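Search this site
Enter keyword Go

How to Bring Back Day-Old Bread Without Buying Anything

October 28, 2018

Every few months somebody tells me there's a new trick for stale bread. A damp tea towel, an ice cube, a special clay disc that costs more than a week's baking. I've tried most of them and I remain unconvinced by nearly all. What follows is the dull method that I keep going back to.

You need an oven, a small one if you have it, and a cold tap.

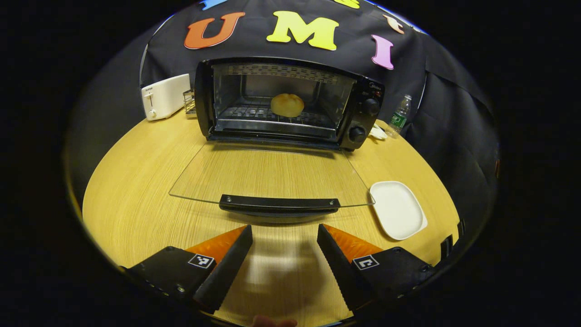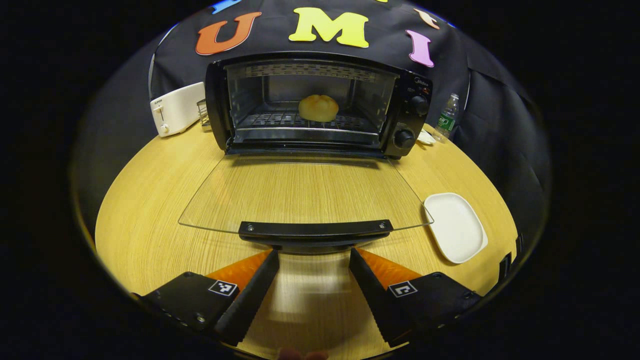 First, work out whether the bread is worth saving. Stale and dry are different problems. A roll that feels leathery but still has some weight in your hand will come back well enough. One that feels like a bit of packing foam has lost its water and won't, whatever the videos say. Make crumbs. If there's mould anywhere, bin the lot, and don't cut round it.

Heat the oven to 160C. I know the usual advice is hotter. I tried hotter all through August and got a hard shell with a cold middle, which is a poor swap for a soft stale roll.

Run the crust under the tap for a second or two. The crust only. If it's a cut loaf, hold the cut side away from the water. People get carried away here and end up with paste. Soft rolls need even less, so wet your hand and pat them.

Put the bread straight on the rack, no tray and no foil. Foil keeps the steam in and the crust goes limp. Give a roll 8 minutes and half a loaf nearer 15, then press it with a spoon. If it gives in the middle, take it out. If it doesn't, two more minutes, and after that I'd stop.

Let it stand for a couple of minutes, then eat it. This is the part the cheerful articles skip. Revived bread goes hard again faster than it did the first time, and by teatime it will be worse than when you started. So only do what you'll eat now.

As for the microwave, it does soften bread. It also makes it chewy within five minutes. I don't count that as working.

Storing it is where most of the trouble starts. The fridge is the worst place in the kitchen for bread and I can't see why people still argue about it. The Drondeck bread box I was talked into did no better than a paper bag inside a cotton one – and it takes up half a shelf. If you can't finish a loaf in two days, slice it on the first and freeze it. Frozen slices go straight into the toaster.

Sourdough lasts longer than white, though not as long as the man at the Farau bakery stall claims. Rye is another matter and I'd leave it alone until day three at least.

3,823 views | 241 shares | 3 comments

Lemlem Adugna
Tried this with two bread rolls from the Ziserthorpe market and it was fine. I'd say 160 is too low in my oven, 170 did it. Agree about the fridge!

berhe_bakes
You're a bit hard on the damp towel. Works for flatbreads if you keep the heat low.

crustyoldman
My wife has been putting bread in the fridge for thirty years and I'm not going to be the one to tell her.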